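Opinion > Home and Table > Letters from Readers' Kitchens
Search articles, authors, topics

The Plates Should Not Match

by Gadisa Teshome

When I moved to this country I bought a dinner set for 14 persons, all white, because I believed a serious household has white plates. Half of them I never used. The rest became one tired pile, and I could not tell which one had the chip until my thumb found it.

Now I am a defender of the colored plate. I know that many people with good taste consider it a thing for children. My friend Hoi-yan Siu told me that yellow is a color for a bucket. I respect her, but I think she is wrong, and I want to explain why.

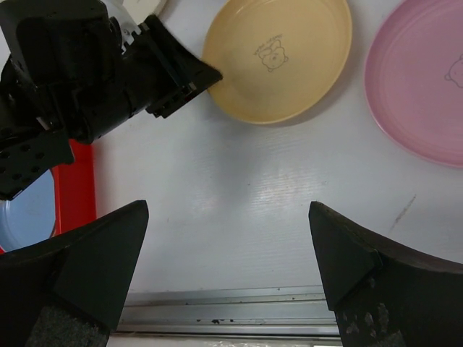 A colored plate gives small decisions to everybody at the table. My younger daughter takes the pink one, my son takes whatever she wanted, and my wife prefers the purple, although she denies it. With white plates there was nothing to choose, so they argued about chairs. I prefer the argument about plates – it is shorter.

There is also the matter of the little bear. Plates with a small gray animal in the middle make some adults embarrassed. But you see the bear only when the food is finished, and by that time the guest is usually in a good mood. I have served a lamb stew over a bear to my own father-in-law, and he asked for more bread.
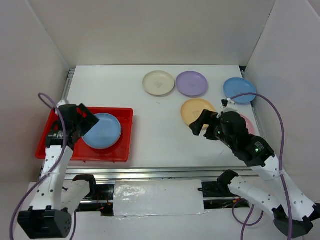

The second part of my opinion is about clearing. In my home we use a red tray, and the plates go from the table to the tray in one pile. With white plates we often left the tray standing until morning. With colors, a person passing by sees that the yellow is still on the table and he brings it. I cannot prove this with science. I only report that at 21 o'clock, as we say in my family, our table is usually free.

I admit one weakness. A mixed pile does not look elegant, and if the plates come from different makers, they may not sit well on each other. Please buy one shape in many colors. The colors may quarrel, but the rims must agree.

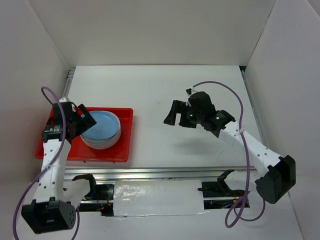 Nandi Magagula writes that she tried the same with her three boys and had to go back to white within a month, as every one of them wanted the blue and the others stayed in the cupboard. Her advice is to buy two blues from the beginning. I accept this correction, and I would add that the second blue should be a little different, or they will fight about which is the real one.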